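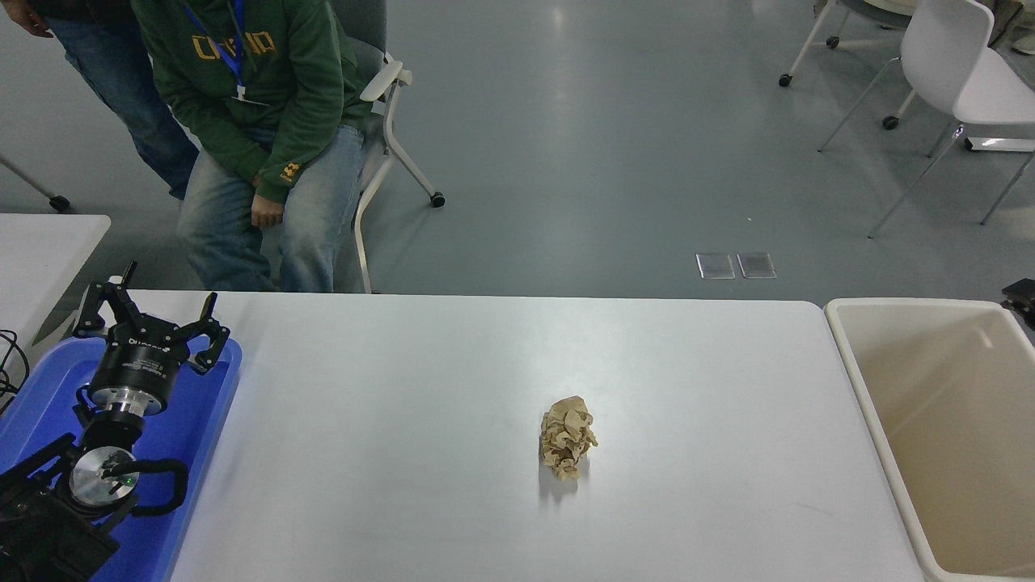

April, after lunch, bench by the window

Paper day! I've been wanting to sort out the packing filler for ages (the Trudberg boxes keep arriving with a rattle) and I finally got a clear table to do it on. We have two kinds of brown paper in the store, the Hudec roll and the older stuff from Ciststead, and I wanted to know which one holds its shape once it's been scrunched.

Method, such as it is: tear a 50 cm length, crumple it hard in both hands, count to ten, put it down on the white table and leave it alone. A fist-sized ball is what I'm after. Bigger than that and it won't go in the corners of the small cartons.

First go with the Hudec was good – lots of stiff creases, and it pushed back nicely when I squeezed it. The Ciststead is softer and I kept wanting to use two sheets, so there goes the saving. Mahlet thinks I'm scrunching that one too gently and she may be right, I'll let her do the next batch.

Finished balls go in the beige bin at the right-hand end. Sota wants 96 for the Zirncombe order, please don't flatten them!

Still to do: weigh a ball of each, try the drop test with box 706, ask Sota if the Hudec roll comes any narrower. My hands smell of cardboard.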